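Apr 29, 2021

Hard water and white cotton, part 2

The first post covered the test strips and the outside tap. Several people wrote to ask what I did about the laundry, so this one is only about the laundry.

The water at our house in Daststead is hard. The utility's sheet gives 511 for total dissolved solids and says nothing useful about calcium, so I went by the strips, which sit at the top of their scale in every month I have checked. Hard water matters to a wash in two ways. Calcium and magnesium bind to soap and leave a gray film in the fibers, and they also take up part of the detergent before it gets to the dirt. The film is what turns white shirts the color of old paper. Bleach does nothing for it, as the film is a mineral soap deposit and bleach only acts on stains.

I had been using a liquid from Prallstead at the dose printed for a normal load. That dose assumes soft water. The table for hard water is on the back, under the fold of the label, and it calls for almost twice as much. I ran the higher dose for a month. The shirts stopped getting worse but did not improve, and the towels came out stiff.

The next step was washing soda in the drum before the clothes go in. It raises the pH and ties up the calcium, but the calcium then comes out as fine grit, and some of that grit stays in the cloth. On towels I could feel it. I switched to sodium citrate, which holds the calcium in solution so that it leaves with the drain water. I weigh it on a kitchen scale and dissolve it in a jug of warm water first. Dry powder in the drawer cakes.

Stripping the old film out took a soak. I used a tub, hot water, citrate, and a little detergent, left overnight, then two plain rinses. Solveig Haugen, who commented on the first post, suggested a vinegar rinse at the end. I tried it on half the shirts and could not tell them apart from the other half a week later, so I dropped it.

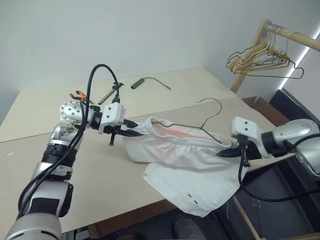
A white garment, held at both ends.

Drying makes a difference too. Anything left in the rinse water stays behind in the cloth as the water evaporates, and a slow dry on a rack leaves towels stiffer than a tumble dry does. I now spin everything a second time before it goes on the rack. Shirts get pulled straight at the shoulders and side seams while damp - this saves most of the ironing.

Cost is still open. A softener from Benjelloun was quoted at 2000 installed, plus salt. Citrate is far cheaper per year at our rate of washing, but it does nothing for the water heater, and the heater is the expensive part. I plan to drain it in September and look at the scale on the element before deciding.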